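Cell 2 inspection checklist, with comments
Site: Dunmore
Inspector: Nivaldo Figueiredo
Date: February 14, 2019

1. Emergency stop. Pass. Pressed it twice, both times from the front.

2. Guarding and walkway. Not accepted. The risk sheet says people keep clear while the arm is moving. I would like to know who wrote that and when they last stood here.

3. Gripper fingers, open position. Pass, with doubts. The Wosura manual wants the pads checked every 292 hours. The log goes from 118 straight to 399 and I don't believe anyone looked in between. 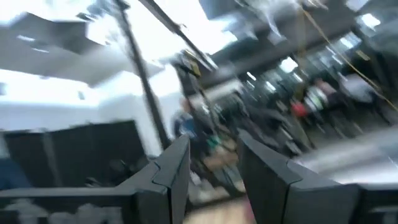
Item 3. Wrist camera view, fingers open, arm moving.

4. Wrist camera. Recheck. I was told the blur doesn't matter at speed. Maybe. Show me the exposure setting written down somewhere first.

5. Overhead cameras and rail. Fixings not torque tested. The label on the last calibration sheet says "OK", with no numbers. That isn't a result.

6. Cables. Strain relief to be looked at where they drop near the table. Tape is not strain relief.

7. Work surface and parts. Red caps on the table, clear bins behind them. The table is glossy and throws the ceiling lights back, so I doubt the claim that detection is "immune to lighting". Repeat with half the lights off.
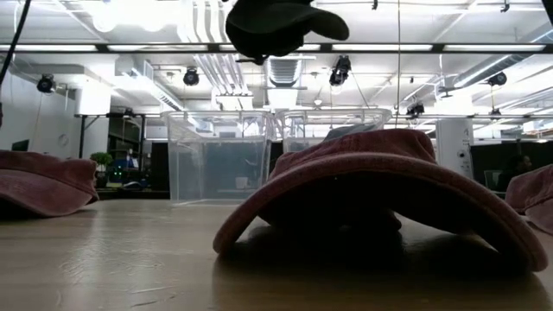

Danai Mitsotakis-Vlachou replied that the lighting test had been run for the Vivero job, over 2374 picks, and that she saw no point in doing it again before March.

Different job, different parts. Item 7 stays open until I get the Vivero report with the settings attached.

8. Spare finger set. Missing from the drawer. Graltisano order number requested, none given.

Result: restricted use, reduced speed only. Items 2, 4, 5, 6, 7 and 8 open.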